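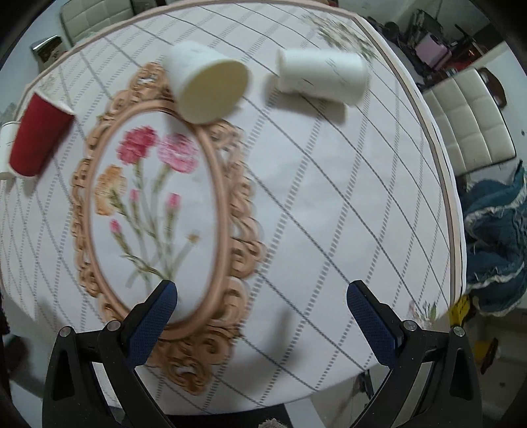

I need some advice on getting creases out of a wipe-clean tablecloth. Bought it in November for the big table at Grindley village hall and it came folded into a tight packet. Most of the fold lines have dropped out by now but a few of the stubborn ones haven't, and they catch the light from the side windows. It's the one with the carnations in a big oval and the diamond pattern over the rest, with paper cups on it from the tea. The border is meant to sit along the table edge, and I'd like it flat enough to tape down properly underneath. No iron at the hall. What do people do?

**pastrytin**

Hairdryer on low, from the back, and smooth it with your hand as you go. Takes me five minutes a crease. Don't hold it still or it goes shiny.

**hedgerow_6**

I wouldn't put a hairdryer near it. I ruined a Bellini one that way, it puckered along the fold and never went back. Roll it round a cardboard tube, pattern side out, and leave it a week.

**pastrytin**

Mine is a Bellini as well and it's been fine. Low means low. If yours puckered it was too hot.

**hedgerow_6**

It was on the lowest setting. Perhaps they changed the backing at some point. I still say the tube, it costs nothing.

**Northfield Jan**

Tumble dryer, no heat, with a damp towel, then straight on to the table. I did 6 of them for a wedding and they all came out usable. It depends on the backing though. Is yours the felt sort or plain plastic?

**teaurn** (original poster)

Felt backed. The label says Pastico, wipe clean, do not tumble dry, so that rules out the dryer. It doesn't say anything about hairdryers. I've asked for a tube from the carpet shop.

**Northfield Jan**

Fair enough, leave the dryer then. Felt backed ones usually drop by themselves if the room is warm.

**oldmug**

Different question. Do you find people don't like putting things down on the flower part? We had a floral one and everyone put their cups round the outside, so the middle stayed clean and the border got all the tea stains.

**teaurn**

Can't say I've noticed. They put them anywhere. It's the border I have to scrub, but I think that's from sleeves and elbows.

**oldmug**

For tea stains on the white parts use bicarb and a soft cloth. Not the green scourers, they take the print off.

**hedgerow_6**

Or Proteditz spray, which I use on ours. Leave it 5 minutes and wipe.

**oldmug**

I don't rate it. It left ours tacky and we had to go over it again with washing-up liquid. Bicarb is cheaper too.

**pastrytin**

Washing-up liquid and warm water has always done it for me. Rinse it well and dry it before you fold it, or it will smell.

**hedgerow_6**

Don't fold it at all. That's how you get the creases in the first place.

**teaurn**, 10 Feb 2023

Update. The tube came, a long one, almost the full width of the cloth. Rolled it pattern side out and left it in the store cupboard for 6 days. Two of the creases have gone and the one near the middle is fainter but still there. I tried the hairdryer on that one at the far corner first to be safe, and it was all right, so I'll do the rest after the next tea. Bicarb worked on the border.

**pastrytin**

Good. Keep the dryer moving.

**Northfield Jan**

What did you pay for the cloth? We need one for a table about that size and the last quote I had was silly.

**teaurn**

I'll look out the receipt and message you.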